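**Pidham water rates to rise in June**

13th January — Households in Pidham will pay more for water starting in June, after the town council approved a new rate plan at its winter meeting. The plan replaces the flat fee that most homes have paid up to now with a charge based on use.

The change affects 2,519 homes. Each will get a new meter before the first bill under the plan goes out. Truseo, the company hired to fit the meters, will begin on the east side of town and finish with the streets near Mathias Park. Letters with appointment dates will be mailed two weeks ahead, and an adult must be home for the visit, which takes 30 minutes.

Under the plan, the first 900 gallons each month are covered by the base charge. Use above that level is billed by the gallon. The town has not yet published the final price per gallon — it is due in the spring, once the regional supplier, Umimine, sets its own wholesale price.

The extra money will go toward replacing 625 yards of old main under Mill Street, where leaks closed the road twice last year. Work there is planned for the fall, and one lane will stay open.

Residents at the meeting asked about leaks inside the home. The water office said a customer who repairs a leak and sends in the receipt can ask for one bill adjustment per year.

The office also has a free leaflet on cutting water use in the kitchen. It suggests scraping plates before they go in the sink and washing dishes in a filled basin.

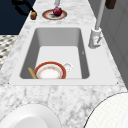

*A plate in a kitchen sink. Dishwashing is one of the topics in the town's leaflet. (Computer illustration)*

Copies are at the town hall front desk and the library. Renters should check with their landlord about who will receive the bill.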